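4. Opening the gates on match day

This section is for the stewards' supervisor and for the person who operates the Predmont turnstile controller. Please read it completely before the first home match of the season. The installation of the controller itself is explained in section 2, and the handheld scanners in section 3.

4.1 Before the supporters arrive

Start this work at least two hours before kick-off. The controller needs the network of the stadium to be running, so ask the control room first.

1. Turn the key switch on the controller to SERVICE. The green lamp blinks slowly.
2. Log in with your supervisor card. If the card is refused, hold it on the reader again for a longer time. After three refusals the reader is locked for 30 minutes.
3. Open the menu Match and choose today's fixture. Check the name of the visiting club and the kick-off time. If the match was moved, for example from Saturday to Monday, the old entry stays in the list until you delete it.
4. Press Load Tickets. Wait until the word READY is shown for every gate. Do not open any gate which still shows WAIT.
5. Test each turnstile with the white test card. The arm must turn one time and then lock again.

Note: The test card does not change the attendance number. A season ticket does, so never use your own season ticket for testing.

4.2 Setting the limit for the visitors' end

The visitors' end has its own counter, and it must be set separately for every match. The factory value is 500. This value is only correct for small grounds, and your safety certificate always has priority over it.

1. In the menu Match, choose Sectors, then Visitors.
2. Enter the limit which is written in the safety certificate. If the police have asked for a lower number, enter the lower number.
3. Set the warning level. We recommend to set it 14 places under the limit, so the stewards have time to close the outer gate.
4. Press Save and ask a second person to read the number on the screen aloud.

Caution: When the limit is reached, the turnstiles lock but the outer gate stays open. The stewards must close the outer gate by hand, or a crowd will be pressed against the locked arms.

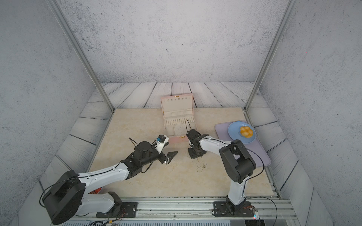
4.3 Keeping the two groups of supporters apart

The controller can refuse a ticket at the wrong end of the stadium. This function is called Split Entry and it is switched off when the unit is delivered.

1. Choose Sectors, then Split Entry, and set it to ON.
2. Mark each gate as HOME or VISITORS. A gate without a mark accepts nobody.
3. Press Send to Gates. The lamp above each turnstile changes to blue for HOME and yellow for VISITORS.

When a supporter comes to the wrong gate, the lamp is red and the display shows the correct gate letter. The steward should guide this person along the outside fence, never through the stand.

Note: Tickets sold on paper at the Menesby ticket office have no sector code if they were printed before the update in March. The controller treats them as HOME.

4.4 If there is trouble outside the gates

1. Press the button HOLD. All arms lock for entry. People who are inside can still go out.
2. Inform the control room by radio and say which gates are on hold.
3. When the control room gives permission, press HOLD again and keep it pressed until you hear two short tones.

Caution: HOLD is not the same as EMERGENCY. The red EMERGENCY button drops all arms and the passage is free in both directions.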